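Hevar Two-Arm Tabletop Kit
Sold by Bestov. Reviewed for this page by Amarachi Olatunji.

Price: on request
Arms: two, with parallel grippers
Cameras: wrist-mounted
Lead time: 6 weeks
In stock: no, next batch October

We sell this kit and we like it, but please read on before you order one to put your groceries away. It won't. No pair of arms we carry will run a kitchen, whatever the launch videos suggest.

What it can do is repeat a motion you have set up with care, on a table at the right height, with things it has met before. Hard objects with a decent edge are fine. Boxes and blocks are fine. Thin plastic is where the money goes. A film bag creases differently every time, throws back the light and has no fixed place to hold it, and the items you want are often behind or inside it.

Our test at the Tistcombe showroom was bagging toy food, 143 tries over four days. We counted 124 as failures – slipped bag, missed opening, or a person stepping in. A child does better.
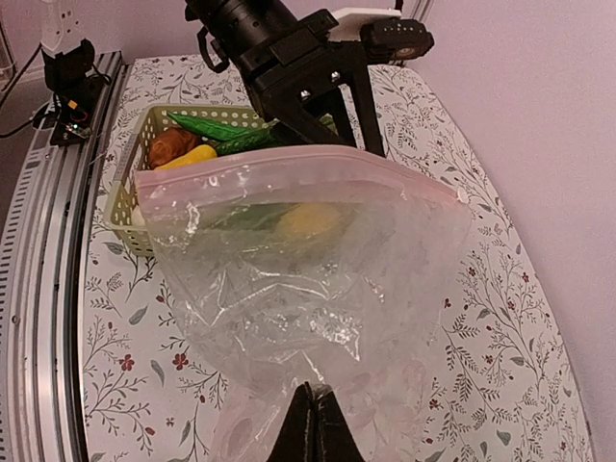 Buyers from packing shops ask whether a second arm fixes this. It helps, in that one can hold while the other reaches, but you now have two machines to keep out of each other's way. For sealed cartons, the single-arm Tomić is cheaper and less trouble.

Who should order: labs, colleges, patient hobbyists.
Who should wait: anyone hoping to save on wages this year.

Returns accepted unopened only. Spare gripper tips sold in packs of 4.

Page last checked Fri 20 March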